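Folding the Hooded Top: A Project Report
Textiles and Home Studies, second term
Ximeng Yuan, Xiaoqing Tan, Tùng Đào

Where the project came from

Our class has a standing arrangement with Lakurora, the secondhand clothing shop on Pletberg Street, and in June we got to spend our project hours there. The shop had 1,234 pieces on its list when we started. Most of them hang. The hooded tops don't, and they live on a run of open shelves along the back wall, where they slide, slump and get pulled apart by everyone looking for a size. Dehua Luo runs the shop and asked if we could do something about that wall. We said yes before we knew how much there is to learn about folding a hood!

What we wanted to find out

Is there one fold that works for every hooded top, or do different tops need different folds? And can a person who has never folded for a shop learn it quickly enough to put a top back the way they found it?

We left zippered tops out of the first round and put them back in for the second, when Xiaoqing pointed out that customers weren't going to sort them for us.

The folds

We tried 3 folds. We gave them names because "the one where you do the hood last" got confusing fast.

Hood-in. Lay the top face down and smooth it. Fold the hood down over the shoulders. Bring each side in toward the middle with its sleeve doubled back along the body, then fold up from the hem in two turns. You end up with a neat block and the hood completely hidden inside.

Hood-out. Same sides and sleeves, but the hood stays up and flat until the end, and then it folds over the finished block like the flap on an envelope. Customers can see right away that it's a hooded top, and this was the one Dehua used before we came.

Pocket. Fold the body and sleeves as above, roll up from the hem, and tuck the roll into the hood. Tùng learned this from his grandmother and was sure it would win. It makes a very cute bundle (we all packed our own clothes this way for a week), and it won't come undone even if you throw it across a room, which we tested more often than the project called for.

How we worked

We folded all 92 hooded tops in the shop, split between the 3 folds, and shelved them in their usual size order. Each fold got its own section so we could compare them fairly. We came back every Friday after school, took a look before touching anything, wrote down which piles were still standing, and refolded whatever had come apart. Ximeng kept the notebook. Guangming Jiang, our teacher, came by at the start and made us redo one whole shelf, as we'd been smoothing the tops on our laps and the stacks leaned. Every top got folded on a table after that. We wish we'd known this sooner, but it made such a clear difference that we put it first in our instructions.

What we saw on the shelves

Hood-in made the flattest blocks and the straightest stacks. A stack of hood-in tops looked wonderful at the start of the week. The trouble came when people took one out. To check if it had a hood they had to open the whole thing, and then it went back as a heap.

Hood-out made lumpier stacks that tilted toward the hood end. We fixed a lot of the tilt by turning every other top around, so the hoods weren't all piled on the same side. With that change, these stacks held up better than anything else we tried. People could see the hood, the color and the neck label without unfolding anything, and many of the tops went back the way they had come out.

Pocket bundles never fell apart, but they rolled. They also hid the front of the top, so a printed design turned into a mystery. We moved them to a basket by the register with the children's sizes, and they were a hit there. Small tops have small hoods and the bundles come out just the right size for a kid to hold. Tùng would like it on record that his grandmother's fold found its place.

Teaching it to other people

We wrote the hood-out fold on a card and handed it to classmates from the Baltitz group who hadn't been part of the project. We didn't help. The body was never a problem. Everyone got stuck at the sleeves, and a few people folded the hood first out of habit and then had to start over. Our second card says "SLEEVES, THEN HOOD" across the top in marker. It worked a lot better, and it's the one taped up at Lakurora now.

Slippery linings still beat us. A top with a smooth lining creeps out of any fold after a few days. Xiaoqing wants to try a paper band next term, and we think it's a great idea, though somebody would have to replace the bands.

Things we would change

We should have measured the height of each stack instead of just judging it by eye. We should also have mixed the sizes between the folds, as the large tops mostly ended up in the hood-in section, and large tops may simply be easier to stack. And we'd start with the smoothing step, written out properly, for people who have only ever pulled a clean top straight out of a basket.

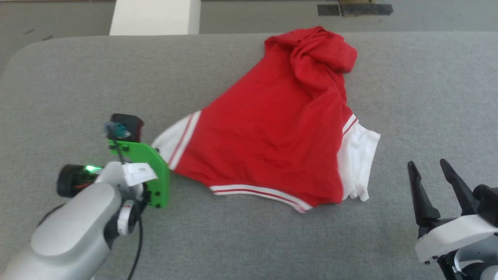
Smoothing comes before any of the folds, and it's the part we'd most like the next group to take further. A fold can only be as flat as the top was when you started. Take the red top with the white sleeves: the hood is crumpled into a mound, creases run from it down into the body, and one sleeve is stretched out to the side while the other is bunched up. Start with the hood, since the creases begin there, and open it out until the shoulders lie flat. Next, straighten the crumpled sleeve to match its partner. Striped trim is a real help at this stage! The band along the hem gives you a line to follow, and once its curve has been coaxed straight, you know the bottom edge is ready. Plain tops don't give you that, and we'd love to see someone work out what to line up on those.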